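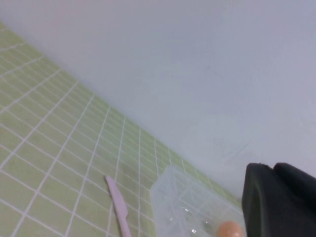 A pink plastic knife on the green tile at the Paredes Street kitchen.

Cirnstead's shared kitchen reopens to families this week, green tile and all

April 17, 2022
By Ermira Babić

CIRNSTEAD – Doors open again Tuesday at the community kitchen on Paredes Street. Closed since September. New hours, new sign-up sheet, same green tile.

The tile was the sticking point. Small squares, pale green, white grout, older than most of the people who cook on it. An early plan for the work had it all coming out and a steel top going in. Then the letters started. The kitchen's board got 486 of them, a good many from people who took a class there as kids, and the steel top was dropped in January.

"I thought we'd get maybe a dozen," said Todor Omerović, who runs the place. "I had them in a shoebox and then I had them in a bigger box."

So the tile stays. Most of the money went into things you won't see, mainly pipes, wiring and a new floor drain. The walls were painted a plain light color. Final bill has not been published but Omerović said it came in under what was set aside.

First on the calendar is the children's cooking class, which used to fill up in a day. Ages four to seven, Tuesday and Thursday, right after school. Plastic knives only for that group, as before. Bananas, soft cheese, cooked carrots, boiled egg. Older kids move on to metal table knives in the second month if the teacher says so.

Usman Sethi is back to teach it. He taught the class for six years before the shutdown and spent the winter doing it out of a church hall in Vikmont, with folding tables.

"They learn to hold the food first," Sethi said. "Fingers tucked in. The knife comes after that. A four year old can do a banana in no time, and then they want to do everyone elses banana."

He lost a few families over the winter, mostly because of the drive. Some have already signed up again. Class size is capped at 10 and a parent has to stay in the building – not in the kitchen, just in the building. There's a bench in the hall.

Not everybody is happy. Kerttu Eskola, who sells jam and rye crackers at the Saturday market under the name Furkix, rents kitchen time on weekday mornings and said grout is a pain to keep clean.

"I wanted the steel," she said. "I wrote a letter too. Mine was the other kind." She has booked her old slot anyway, 6 a.m. to noon.

Renters will pay a bit more under the new schedule. The cleaning deposit goes up as well, and anyone leaving the counter dirty will hear about it the same day, Omerović said. Scrub brushes are under the sink. No bleach on the grout please, there is a separate cleaner for that and it's labelled.

The kitchen is also asking for gear. Cutting boards, mixing bowls, kid-size aprons, measuring cups. Blagoje Radulović is taking drop-offs at the hardware store on Mill Road until Friday, regular store hours. He can't take glass or anything with a cord. He asked people to wash things first, which apparantly was an issue last time.

The board hopes to raise another $1,000 by summer for a second oven. So far it has $400, most of it from a bake sale. A jar will be out by the front door.

Sign-up for the children's class is in person only, at the front desk, starting Monday at 9. Bring proof of address. No phone calls for spots, they wont be held. Adult evening classes to be announced, probaby bread first, then soup. Parking is in the back lot, and the side gate will be open till 8.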